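FOR IMMEDIATE RELEASE
27 November 2023

Lerar opens Kikstead fit-out office

KIKSTEAD – Interiors firm Lerar has opened its second office, at Nordin Yard. 4000 square feet, 3 meeting rooms, parking out back. 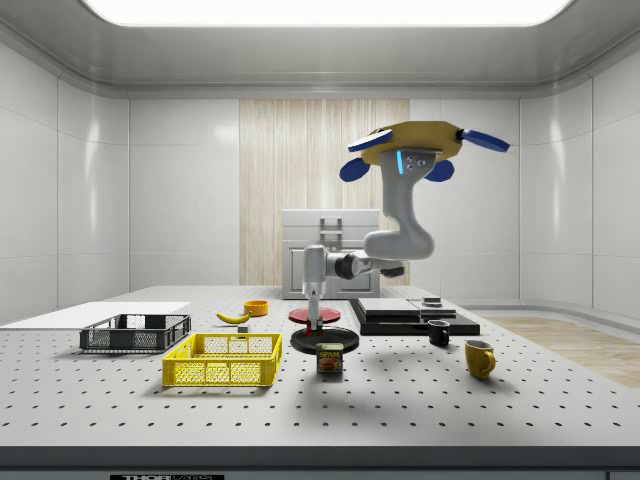 White wall panels with a wood-grain back panel.

First job is the Osesach clinic refit – walls, lighting, storage. Work starts this month.

"Kikstead has been good to us and we wanted to be closer," said Tanvir Sikder, managing director. "Phones are on allready."
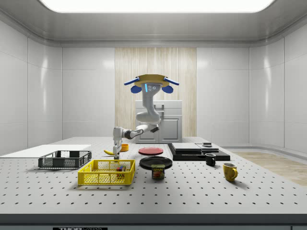

White perforated work table, with banana and orange bowl.

Trade enquires welcome. Samples on request, two per customer.

ENDS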